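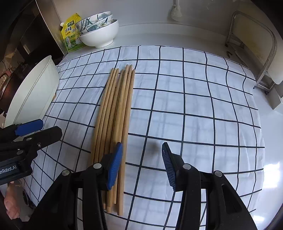
Tescombe wrote back within the hour asking whether the chopstick sessions should stop altogether until we know why the jaws were slipping. Fair question, and the short answer is no, but we did stop for most of a morning, so let me give you the long one!

You're paying for 2,800 recorded pickups under the Nilamitz grant and I'd hoped to have them all by the end of March. We won't. What went wrong is a fault in the hand-held grippers: on one unit the jaws started closing a hair late, and then they'd spring back open on their own with something still between them. With a bowl that's annoying. With a bundle of chopsticks you get sticks rolling everywhere, and one of our operators got a pinched fingertip trying to catch them (no broken skin, it's in the incident log, she was back at it after lunch).

I took the unit apart at the bench and found a pivot pin that had worked loose, so the linkage was binding under load. Then I checked the other units and found the same thing starting on a second one. Fasis, who did our assembly, say they've changed the thread compound and are sending 15 replacement pin sets. They haven't said when, and I'm chasing.

What it cost us: 11 sessions thrown out, plus more than 25 hours of relabeling, which I'd like to charge to the Chraibi contingency line if you're okay with that. Meanwhile we do a pin check before every session, and hands stay off the table until the jaws are parked. Bowls and chopsticks carry on with the good units. I'll send new dates once the pins get here, probably in April.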